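Rorkunthorpe Handling Challenge

The Rorkunthorpe Handling Challenge, known to most of its entrants simply as the Rorky, is a student robotics competition and after-hours club program in which teams teach a robot to pick up, sort and put away soft household objects. It is organized by the Cevesis Learning Centre and takes its name from the neighbourhood community hall where the first evening sessions were held. Unlike the better-known school contests built around driving bases and launching mechanisms, the Rorky puts nearly all of its weight on handling, and a good part of each season is given over to the patient and rather homely business of showing a machine how a person would do the job.

Background

The program grew out of an elective at Cevesis in which students wrote code for a small bench-top arm. The arm coped well enough with wooden blocks, but a knitted toque or a stuffed toy defeated it every time, and the instructors (who by their own account had spent a whole winter term picking toques up off the floor) began to wonder whether the soft things might make a better course than the hard ones. The first season opened in November with two teams, both drawn from the elective, and a prize that consisted of a tin of maple cookies. The cookies have remained the prize ever since, although the tin has been replaced.

Current rules were adopted on 2024-07-26. They did away with the old time bonus, which had encouraged teams to rush, and brought in marks for the quality of the recorded demonstrations themselves.

Format

Each team has up to four members and registers in either the Katayama division, for newcomers, or the Oltomura division, for students who have already completed a season. The two divisions share the same objects and the same tables, and differ mainly in how much of the software is supplied. Katayama teams begin with a working training script and are asked to concentrate on their demonstrations; Oltomura teams write a larger share of the code and must defend it before the judges in a friendly but searching interview.

A season runs for 18 sessions. The early ones are spent with hand-held grippers, each carrying a camera, which students move through a task themselves so that the footage can be used for training later on. Teams are encouraged to vary things as they go – a different starting spot, a different grip, a different person holding the tool – and to note down every change in a logbook. Only in the later sessions is the trained policy moved over to an arm, at which point a good many teams go cheerfully back to record more.

The largest set of demonstrations submitted by a single team stands at 238, a figure the club's members are fond of quoting to newcomers, sometimes as encouragement and sometimes as a warning.

Objects and working area

Objects are chosen by the organizers from donation bins and are deliberately mismatched. Plush toys, sponges, foam shapes and bits of fabric turn up most years. Bright colours are popular with the teams, while dark, shaggy textures have a reputation for being difficult, as they show little shading and their edges are hard to place. Recording is done in an ordinary classroom, and the furniture is left where the day classes like to have it.

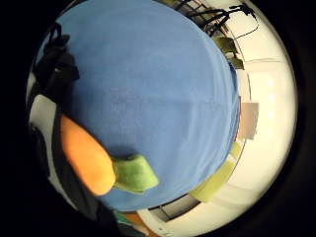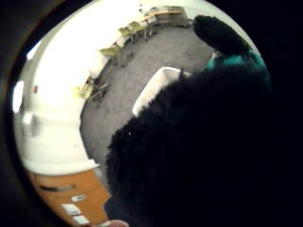
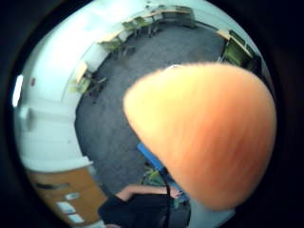 Judging

Marks are divided between the demonstrations, the logbook and the final run. Judges watch a selection of the recordings in full, looking for steady movement, a clear view of the object at the moment of grasping and sensible variety from one attempt to the next. The logbook is read with equal care, and teams have been known to place well on the strength of a thoughtful one, even where the final run went badly. In that run the arm is given a mixture of familiar and unfamiliar objects, and a dropped object may be tried again without penalty so long as it stays on the table.

Teams keep copies of their own recordings at the end of the season. With the agreement of everyone on the team, a set may also be added to the club's shared library, from which the following year's Katayama entrants draw their first practice material.

See also

Educational robotics
Imitation learning
Robot end effector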